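Mostier Scene Pack and Recorder: a review after one August of collecting

I bought the Mostier licence because we needed examples for a learning system and our one real arm was occupied by another group until autumn. My task is small in theory. A hanging arm should learn to work with a cabinet and with ordinary table things, and for this a policy needs many good examples of a person doing it by remote control. I am writing this review for people who have the same task and a modest computer. English is my second language, so please excuse if some sentence is stiff.

What you get

Mostier is sold in two parts. The scene pack gives you a room, a perforated table, a cabinet with a drawer and doors, and a set of movable objects. The recorder takes your control input, runs the simulation, and writes every attempt to disk with camera views, joint positions and gripper state. For control I used the Staltari hand controller, which is bought separately. It can also be done with a keyboard, but I would not wish this on anybody. In my first keyboard evening I kept 6 attempts.

Installation took one afternoon. The manual is clear until the chapter about camera set-up, where two of the settings have different names in the text and in the program. I wrote to support and they answered the next morning with a corrected page.

Collecting

In the whole month I recorded 3,170 attempts. After checking, I kept 1,772 of them. This may sound like a bad result, but many of the rejected ones were from my first days, when I moved the arm too quickly and with long pauses between. A learning system copies your pauses too. I had to teach myself to move evenly before I could teach anything to the arm.

The recorder has a button to mark an attempt as good or bad immediately after it ends. I like this button very much. In the Bernik tool, which I used before, you had to write the file number in a table of your own and sort everything in the evening, and with tired eyes I made mistakes. In Mostier the rejected attempts go to a separate folder and stay there until you delete them. I am glad of it, because 392 of the rejected ones I later took back as examples of recovery, where the grip is bad at first and then corrected.

Shuffling of the objects is done between attempts, with limits which you set yourself. You can fix the cabinet and let only the small things move, or you can change the camera as well. I recommend to begin with narrow limits. I began with wide ones, and in many of the starting positions a plate was placed where the arm could not reach it in a natural way.

The physics

Picking up small solid things is believable. The flat plates are more difficult, they slide when the finger touches the rim, and sometimes they shake a little on the table as if it was vibrating. Mugs are good if you take them by the body and less good by the handle. The drawer is the best part of the pack. It has some resistance at the start and then moves freely, and you must pull straight or the fingers slip from the front. I spent more time with the drawer than with any other task, and the trained policy also does it best.

The doors of the cabinet I find too light. They swing from a very small touch, and I don't believe that what is learned there will be useful on a real cabinet. There is a setting for hinge friction, but it applies to all joints of the furniture together, so if you correct the doors you spoil the drawer. I have asked for this to be separated.

The look of the room

The rendering is better than I need. There are soft shadows and a wood panel on the wall, and the light is pleasant for long hours. It costs computing time, however. With two camera views recorded at full quality my machine became slow and the controller had a delay that I could feel in the hand. I recorded with reduced quality and then replayed the kept attempts at night to make the full pictures. The replay function is reliable, and I never had a replay which ended differently from the original.

The objects are a sensible mixture for kitchen and storage tasks, but I miss soft things. A cloth or a bag would be very welcome. The Morsy pack has a cloth, but its furniture is poor, and the two packs can't be joined in one room. 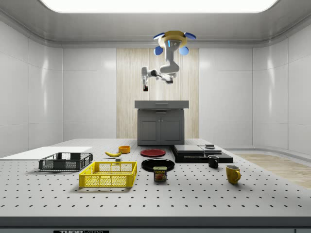
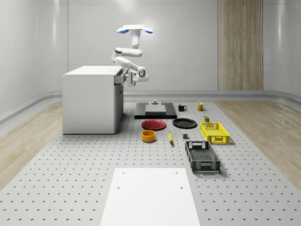 Mostier scene pack: the hanging arm with a small object in its gripper (first), and the gripper beside the partly open top drawer (second).

Would I buy it again

Yes, for the drawer and for the recorder. If your work is mainly with doors, wait until the friction setting is repaired. Take the Staltari controller in the same order, and reserve the first days for practice only, without saving anything.

My mark is four out of five.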